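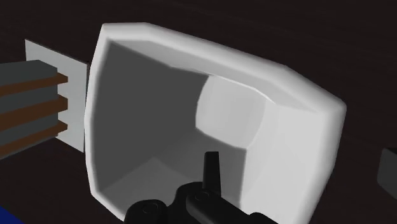
White container, dark surface
Home | Topics | Kitchen & Bath | Ask | Log in

Ring marks on oiled wood counter, can they come out?

Moved in September, the counter is long dark wood, oiled I think. Left some wet glasses out overnight and now there's 4 pale rings by the sink. Tried Hedeck polish, no change, just greasy. Do I have to sand the whole thing? Landlord is Silurance and I'd like my deposit back.

Posted by alvarado_st

Don't sand yet. Pale ring usualy means moisture in the finish, not down in the wood. Get the greasy stuff off first, mineral spirits on a rag, window open. Dark tops like the wood one there beside the white arm show every ring, so go easy and try a hidden corner first. Let it dry 4 hours, then rub along the grain with very fine steel wool and a little mineral oil. Wipe off, look again in the morning. Spread the oily rags flat outside to dry, they can catch fire in a pile.
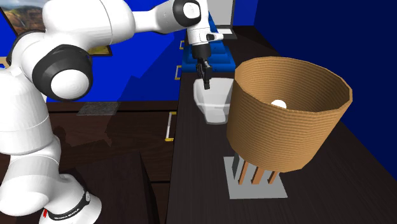
Posted by sirnon23

Mayo. Leave it on overnight. Worked on my moms table, no idea about counters

Posted by gritty200

If the rings are black instead of pale none of this will do much. Also read the lease befor you touch anything, mine said no refinishing at all.

Posted by hallwayshelf

Contact us | © Sirnon Home Help | Back to top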